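Sunday with the arm, and my sore elbow

So I finally got my turn on the arm! Faith Ndung'u had been promising me a go for ages, and on Sunday she handed over the controller, said "don't hit the wall" and went off to make tea.

The job was dead simple on paper. Bring the gripper over to the pen holder, get the fingers round it, back off again, and save the whole thing as one demo. Do that enough times and the training software (ours is called Testen, don't ask me why) is supposed to pick up the knack. Faith wants 400 good ones before she'll even press the train button.

I'd assumed the grid on the tablecloth would help me judge distance, and it does a bit, until you're steering from the wrist view and the lines all fan out and you've lost any feeling for how far away that mesh pot is. My first few goes were hopeless. I kept creeping up on it like it might run off.

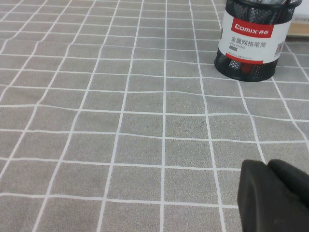

What I got wrong

Mostly, I stopped too much. Every time I wasn't sure, I'd let go of the stick and have a think, and all that thinking goes into the recording as well! Ibsa Gebreyes watched a few of mine back and said the robot was going to learn to dither. Fair enough. He does his in one slow sweep, no pauses, and if he misses he bins it and starts over.

The other thing was the view. I swapped to the side camera halfway through and it was so much easier, because you get the arm, the pens and the books at the back all at once, and you can tell when the jaws are coming in from the right at a sensible height. 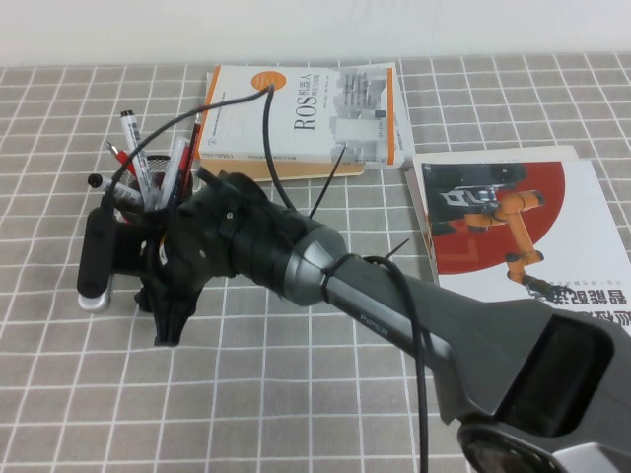
By teatime I'd done 64, and Ibsa let me keep 30 of them, so I've got a fair way to go. My elbow hurts from holding the controller up in the air like a lemon (rest it on the table, Kanini, everyone told you). Next time I want to try guiding the arm by hand instead. Prasert swears it's quicker, and Faith says he only likes it for the exercise. I'm back on it next week, with a cushion.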